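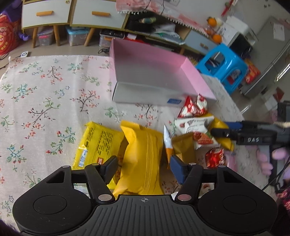
Hand Quilting for Beginners, Session 2: Marking, Layering and the First Stitches

Notes by Joana Antunes, for the evening group at Gitusgate

Welcome back, everyone, and well done for getting your tops pieced over January (or nearly pieced, Aurora Leitão and I have both been there and you are among friends). Tonight we get to the part I love best, which is turning a floppy patchwork top into something with a bit of body to it. Bring your top, your wadding and your backing, and we'll baste together at the big table so that you have someone to hold the other end.

Pressing and marking

Give the top one last good press before you do anything else, front and back, and snip off any trailing threads while you're there. Dark threads have a way of showing through pale fabric once the wadding is behind them, and they are a terrible nuisance to fish out later! Then mark your lines. For a first piece I'd stick to straight lines or a simple crosshatch, spaced 2 inches apart. Try your marker on a scrap of the same fabric and wash the scrap, even if the packet promises it will vanish.

Layering

Backing goes down first, wrong side up, smoothed and taped but not stretched. Wadding next, then the top, right side up. Leave extra backing and wadding all the way round. For those of you making the Pruna cushion, cut both to 20 inches square for your 16 inch top and you'll have plenty to hold on to. Baste from the middle outwards in long, lazy stitches, a hand's width between rows.

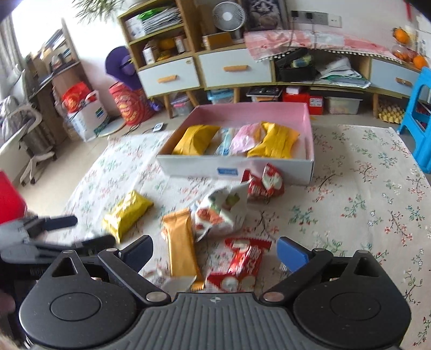

Can I use safety pins if I don't fancy all that basting?

Pins are fine for a cushion, as long as you use the small curved ones and take them out as you reach them. On anything larger I still prefer thread, as it lies flat and doesn't catch your quilting thread every few inches.

The rocking stitch

Cut a length of quilting thread no longer than your forearm, make a small knot and pop it through the top so it buries itself in the wadding. Hold the needle upright, feel for the point with your underneath finger, then rock it back and load two or three stitches before pulling through. Aim for 5 stitches to the inch one day, but for now please just aim for even ones. Mine were enormous for my whole first quilt, the blue Tredia one on the back of my sofa, and it has kept us perfectly warm.

For next time

Quilt the centre of your piece and leave the edges free
Bring binding fabric, washed and pressed
Have a look at the Magbanua border sheet if you're feeling brave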